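4.2 Deciding what is under the fingers

By the time we got to the desk-clearing work, Theerawat and I had a planner we were fairly fond of and a perception stack we didn't trust an inch. The planner is the one from Section 3: it takes a list of things on the desk, a list of places they could go, and a cost for each pairing, then hands the arm a short queue of moves. It's quick and it's boring, and I mean that as praise. The trouble was always the list of things. If perception says there are three notes on a surface and one of them is really a reflection, the arm will go and pinch at thin air with great confidence, and then the planner will dutifully try again.

Paper notes are a rotten object for this sort of system (I'm allowed to say so, I picked them). They're thin, they're nearly the same plane as whatever they are stuck to, and our depth map gives you nothing useful for them at all. On a dark screen it's worse still, as the depth sensor mostly returns holes. So for this class of object we dropped depth from the detector entirely and let the wrist camera do the finding from colour and outline alone. Depth only comes back in at the approach stage, where we fit a plane to the monitor's bezel and the stand and simply assume the note lies on it.

That assumption is wrong in a small and annoying way. Notes curl. The glued edge sits flat and the other edges come away, and the curl is precisely the bit you'd like to grasp. Adebayo Ogbonna wrote the routine we call Stuvmont, which takes the outline of a note, works out which edge is most likely to be standing proud, and offers the fingers a line to close on. It doesn't need a good estimate of how far the edge stands out, just which edge it is. I was sceptical! I'd wanted a proper surface model, and had half of one written, and it is still sitting on a branch somewhere with my name on it.

Figure 5 gives a fair idea of the sort of view the wrist camera hands to the software while a note is in the gripper. The large yellow-green patch near the black bracket is the held note, and it gave us more grief than every stuck note put together.
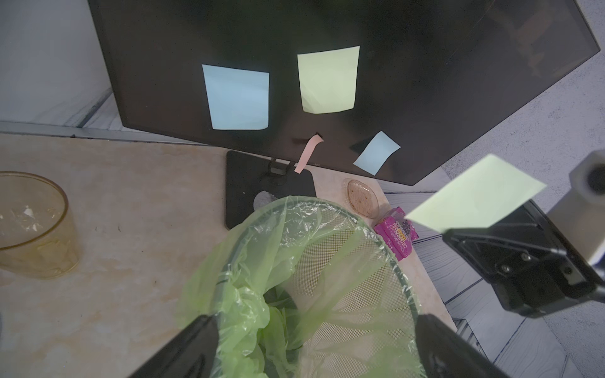 Figure 5. Wrist view with a note held, three notes on the monitor and the lined bin between the fingers.

Consider what a plain detector makes of that view. There's a yellow-green square on the screen, and there's a yellow-green sheet much closer to the lens. Our first version happily reported both as notes on the desk, gave the nearer one a higher score (it's bigger, it's sharper, what's not to like) and put it at the top of the queue. The planner then asked the arm to pick up the thing it was already carrying. We watched this go on for most of an afternoon in November before either of us twigged that it wasn't a grasping fault at all.

The fix has two parts. First, the state of the gripper is now an input to perception and no longer just a flag in the planner. If the fingers have closed on something, we predict a region of the image where the held object ought to turn up, and anything detected mainly inside that region gets the label "held" and is kept out of the scene list. Second, the held region also becomes a region of ignorance. The note overlaps the top corner of the pink snack packet in Figure 5, so the packet's outline is shorter than it should be, and we don't want the map quietly shrinking the packet to fit. Anything whose border touches the held region keeps its last good outline until the arm has moved on.

We tuned the size of that region by hand, which I'm not proud of. Too tight, and a floppy corner pokes out and gets counted as a new note. Too loose, and we go blind to half the desk. We settled on a margin of 13 pixels beyond the predicted outline and left it there for all the runs in Section 5. Suwannarat, the logging tool we built for the project, keeps the raw masks alongside every decision, so anyone who fancies a better number can replay our data and find one. The release holds 1,220 wrist views with the gripper state attached.

The bin needed its own bit of thought. It is black wire mesh with a translucent green liner, and a segmenter trained on solid things has no idea what to do with either. Some of the time it drew the rim and the liner as two objects, one inside the other. On other views the folded liner edge came back as a crumpled sheet of green paper, that is, as litter, and you can guess what the planner wanted to do with it. We ended up treating a bin as a rim and nothing else. Fit an ellipse to the rim, drop a cylinder below it, and refuse to list any object whose centre falls inside the cylinder. The liner draped over the outside still slips through now and then, so we also grow the ellipse a little before testing.

Once you've got the rim, releasing is easy. The arm moves until the predicted held region sits above the ellipse, opens, and backs off along its own approach line. We then require the held label to vanish for 40 consecutive camera updates before the planner may mark the item as done. That wait looks fussy, but a sheet with glue along one edge is quite capable of staying on a finger after the fingers have opened.

What we don't handle well is ownership of surfaces. In the map, a note belongs to the monitor and the monitor belongs to the desk, and so far so good. A strip of paper hanging from the lower bezel, like the narrow pink one in the figure, overlaps the stand in the image without being on it, and our map tends to swap its parent back and forth as the wrist moves. Lavora, the older planner we compare against, has no notion of a parent surface and so never has this problem, which I found slightly galling. For now, an item with an unstable parent goes to the back of the queue and is looked at again from a second viewpoint. The cost of that extra look is broken out in Section 5.3.

Recent items from the Alalside reading list
- Holding patterns: masks for objects in the hand
- Rim-first models of open containers
- When depth has holes: picking from dark and glossy surfaces
- Suwannarat logging format, notes for new users
- Parent surfaces in cluttered desk maps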